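4. Limpeza e manutenção da bancada

Leia a presente secção antes da primeira utilização. As bancadas Sisine são fornecidas com acabamento mate e requerem cuidados regulares, independentemente da frequência de uso.

4.1 Limpeza corrente

1. Retire os objetos pousados na superfície.
2. Dilua 2 doses de detergente neutro em água morna.
3. Passe um pano macio, sempre no mesmo sentido.
4. Enxague com água limpa e seque de imediato.

CUIDADO: não utilize lixívia, esfregões metálicos nem produtos abrasivos. Os danos daí resultantes não estão cobertos pela garantia Sotent.

4.2 Utilização diária

Os recipientes com temperatura superior a 85 °C devem assentar sobre uma base de proteção. Não apoie cargas nas extremidades em ângulo - a resistência é menor nessas zonas.

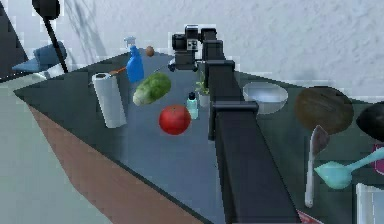 Bancadas de cor escura com artigos de uso doméstico.
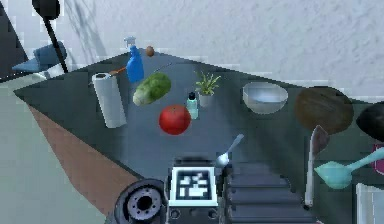
Antwi observa que, nos tampos escuros, as marcas de calcário se notam mais quando a secagem é feita ao ar, e recomenda um segundo pano, seco, logo após o enxaguamento.

4.3 Renovação do acabamento

1. Aplique o óleo de manutenção em camada fina.
2. Aguarde a absorção completa e remova o excedente.
3. Repita a operação todos os anos, de preferência em março.

NOTA: uma embalagem de 700 ml é suficiente para várias aplicações. Guarde-a fechada, ao abrigo da luz.

Última atualização: março
Sotent, Zustthorpe - Apoio ao cliente | © Sotent. Todos os direitos reservados. | Voltar ao topo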